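Subject: Re: [shapeplay] Are loose blocks worth it without the sorter box?
List: Vondville Toy Library and Early Play list

On the early play list, a member from the Asbridge group wrote:

> We were given a bag of shape blocks at our April swap but the sorter
> box that goes with them is long gone. Stars, a heart, some prisms,
> the usual. My co-leader wants to put them in the jumble pile on the
> grounds that a shape sorter with no holes isn't a shape sorter.
>
> I have a soft spot for them and would like to keep them, but I don't
> have much of an argument. Has anybody used loose shapes with the
> under-fives and had them stay interested? And is there a cheap way to
> get a box for them, or do the sizes never match?
>
> Also, what do you put them on? Our floor is carpet and they fall over.

Oh, please keep them! I was so happy to see this come up, as I've been using loose shapes with our morning group for 2 years now and I would honestly be sad to go back to the box. (We do still own a box. It lives on the top shelf and holds the spare chalk.)

The thing with the box is that it asks one question and then it's over. Does this go in here, yes or no, plunk, next. Kids like the plunk, I like the plunk too, but once they've got the knack they're done with it by snack time and the lid gets sat on. Take the box away and the same pieces turn into food, people, parked cars, a birthday cake, a town. We had a girl last spring who ran a bakery out of hers for 7 weeks. The star was always the most expensive item and you could not get her to come down on the price.

So, your carpet. Carpet is the whole problem, and it's easy to fix. Get a board! A plain flat wooden one, as big as you have room for, with no tray edge and nothing printed on it. Ours is an offcut from Selvanayagam, the lumber yard out past the Vondville bridge, and they sanded the corners for us while we waited. Pale wood is best if you get a choice. The colors jump right out on it, and a child who is still working out where one shape stops and the next begins gets a lot of help from that. Put the board on a low table or straight on top of the carpet and the tall pieces will stand up fine.

I also love a board with some figure in the grain. Ours has knots, and the knots have been ponds, drains and a volcano. The long streaks are roads, naturally. I never suggested any of it. 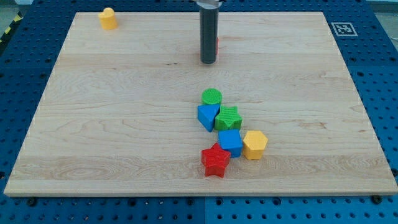 What I do at the start is almost nothing. I put most of the shapes down in a huddle near the middle and set one off on its own toward a corner, and then I go and sit down with my coffee. The heart is a great one for this. Somebody will always want to know why it's by itself, and you get the loveliest answers – it's shy, it's asleep, it's the mom and she's at work. One boy walked every other piece over to it, one at a time, so it would have company, and then started again from the beginning when he decided they'd gone in the wrong order.

If you line them up neatly they'll get looked at and left. A bit of a heap with pieces leaning and touching gets hands on it much faster. I used to tidy them into a row by color and I could see the kids thinking it belonged to a grown-up.

A few things we do once they've had a good long play on their own terms:

Two stars, two colors. If your bag has a pair of stars in it, say a red and a green, you've got gold. "Give me the other star" is a properly hard request when you're three, and you can hear them arguing with themselves over whether the color matters. Same goes for a green star and a green cylinder. Which one is the friend of which? There are two right answers and they will defend theirs to the death.

Faces and feet. Stand a triangular block up one way, then tip it over. Is it still a triangle? We've had this debate with grown-ups in the room and it got quite heated. A cube is a very good neighbor for it, being so much the same whichever way you drop it.

Feely turns. Some shape blocks have a ridged or cross-hatched top, and if yours do, make the most of it. Eyes closed, thumb on the top, then thumb around the sides. The stars are easy and make everybody feel clever. The hexagon is where the giggling starts, as they run a finger around and around and can't tell where they began.

Drawing around. Tape paper to the board and trace. Hearts come out wobbly and wonderful. For the little ones, hold the block down yourself and let them do the pencil.

Shadows. Late in the morning when the sun comes in low by our sink end, we push the board over there and look at what each shape throws. A star lying flat gives you a small ragged one and a cylinder standing up gives you a long one, and if you're quick you can trace those too, before the sun moves along and spoils it.

On buying a box to match: I tried and I wouldn't bother. Sizes really do vary between makers, and the one I got from the Prolier catalog took the cube and the cylinder and then refused everything else, stars included. If your co-leader is set on having holes, trace the blocks onto the lid of a strong carton and cut them out a hair bigger than the line. It'll last you a month or so and the kids can paint it. Then you get your plunk back, and when the lid gives out you make a new one.

Storage, as somebody is bound to ask. We use a drawstring bag, with the shapes drawn on the outside in fabric pen, one drawing for each block. At pack-up the children match the block to its drawing before it goes in, so it's a sorting game after all, and I find out that something is missing while there's still time to look under the radiator. We have 8 blocks now, down from more, and I've stopped minding. A set doesn't need to be complete when there's no box waiting for each piece.

Do check any secondhand ones over before they go out, of course. Run your thumb along the edges for splinters or chips, wipe them with a barely damp cloth if they're wood (don't soak them, ours went furry), and anything small enough to worry you should stay out of reach of the babies. Our crawlers have their own basket on the other side of the room with bigger things in it.

One more, for the older ones. Ask them to set up the board and then have everybody shut their eyes while you move a single shape. We started with 7 pieces and that was too many for most, so we dropped to three or four and built up from there. They got so good at it that I had to start cheating, turning the cube a little and leaving it in the same place. Two of them caught me.

I'd love to know what's in your bag! If you have a spare crescent or an oval, I will swap you for it – we have a duplicate square, and half a box of chalk going free. I can bring them to the next Asbridge swap if someone tells me which door you're using now. Last time I went in through the kitchen and interrupted a choir.

Warmly,
Morning group, Vondville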